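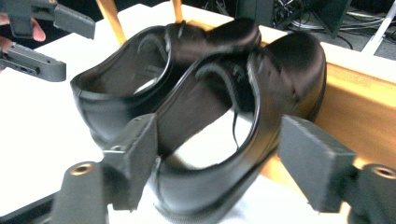 The good black lace-ups, looking very shiny.

Friday, late, should be asleep

So I'm going to Eradholm after all! Oriana called at lunch and said if I skipped her recital she'd never speak to me again, and then talked for forty minutes, so I guess we're fine. It's 340 miles each way and I haven't been up there since she moved. I said yes before I even looked at the gas situation.

First thing I got out was the shoes. I've had them since the Vainio job and I think I've worn them to two weddings and one very long dinner. I paid $18 for the fancy polish in the little tin and I was prepared to be annoyed about it, but wow. The heels still rub, so band-aids are going in my coat pocket, and I need spare laces because I don't trust that pair one bit.
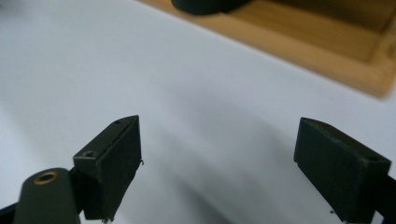 I cannot decide what to wear with them. Gray pants, fine, but every shirt I own is either a work shirt or something with paint on it, and Oriana says people in Eradholm dress up (do they? in March?). I kept holding things against my sleeve and squinting. The light's been so odd, too. There was a soft shadow lying slantwise across all that white, and I swear it makes every navy thing I put there look black. I'm going to try the shirts again in the morning by the window, and if that doesn't help I'll call Urho and borrow his green one, the one he claims shrank.

He wants me to bring back smoked fish from the Dunda market, by the way. A whole one! In my car! I said maybe.

The other thing I had out was the black padded one with the zipper running all the way along the low side. I like it a lot, I like the double stitching and how puffy the panels are, but it's bulky, and I go back and forth on whether it deserves the space.

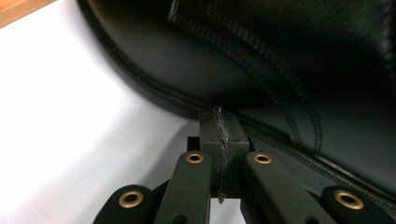 ## Still to do

- Find the spare laces (kitchen drawer? coat?)
- Gas, and check the tires
- Text Urho re: green shirt
- Card for Oriana, a real one with an envelope
- Ask her where to park, she said something about Miseck Street and I wasn't listening
- Water the fern before I leave
- Bed!!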